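Studio safety checklist with comments
Mesard Dance House, Studio 2
Inspection before the Firkunham movement workshop
Date: 29th October
Inspected by: Tudor Enache

1. Dance floor
1.1 Sprung subfloor, deflection even across the room: OK
1.2 Vinyl seams taped, no lifted edges: ACTION. Tape lifting at the seam nearest the mirrors. Replace full length, no patching.
1.3 Surface free of rosin, oil and splinters: OK
1.4 Slip test, bare feet and socks: OK barefoot. Socks not permitted for the floor work section.
1.5 Hard-floor areas outside the vinyl marked off: ACTION. No jumps or drops to the knees off the sprung area.

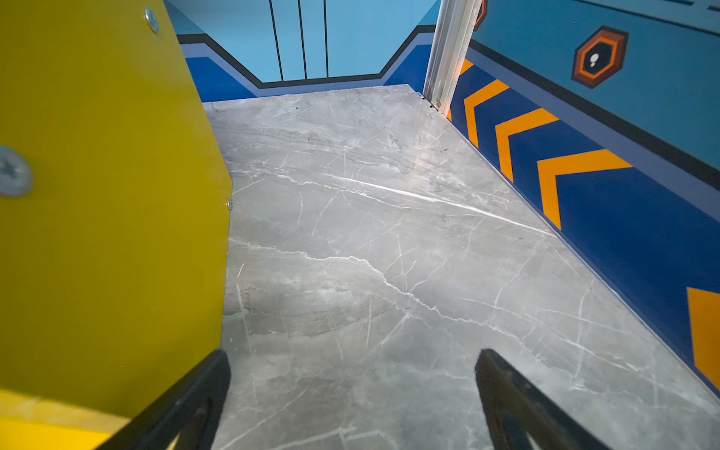
Irja Sjöberg: Item 1.5 needs a clear line as well as a verbal warning. In the traveling sequences the group moves backward on the diagonal and will not be looking at the floor. Please use white tape 2 inches wide and stop the diagonal 3 feet short of it. I will shorten the phrase to fit.

Response (T.E.): Agreed. Tape added to the work list. Line to be checked again after the first session.

2. Barres and mirrors
2.1 Wall barre brackets tight: OK
2.2 Portable barres, feet and locking pins: ACTION. One pin missing on the Ardeleanu barre. Withdrawn from use until replaced.
2.3 Mirror panels, no cracks, backing film intact: OK
2.4 Curtain covers full mirror width for the closed-mirror exercises: OK

3. Sound and live drumming
3.1 Cables routed along the wall and covered: OK
3.2 Level at the drummers' position: NOT CHECKED. Drums not on site. Ear protection to be available in any case.
3.3 Drummers' platform stable under load: OK – side rail fitted after the May inspection.

4. Storage and side areas
4.1 Shelving stable, heavy items low: OK
4.2 Bags, shoes and water bottles kept off the dance area: OK, hooks provided in the corridor.
4.3 Reading material returned to storage before warm-up: see comment.

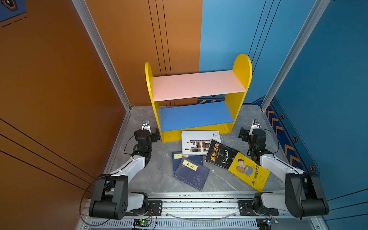
Item 4.3. Yellow two-tier bookshelf, with books on the floor in front.

Comment (T.E.): Loose paper and covers slide on vinyl. Applies to notebooks and score sheets too.

5. Room conditions and emergency
5.1 Temperature at start of warm-up: to be logged by the session leader.
5.2 Exits clear, doors open outward without a key: OK
5.3 First aid kit, contents in date: ACTION. Cold packs expired, 7 to be ordered.
5.4 Maximum group size posted: OK. Limit is 12 dancers for traveling work.

Irja Sjöberg: On 5.4, the Miro piece uses lifts. I would like the limit halved for that section, with the remainder seated against the mirror wall.

Response (T.E.): Accepted. Notice to be amended.

Status: open. Items 1.2, 1.5 and 2.2 to be closed before first use. Item 3.2 to be checked when the drums arrive.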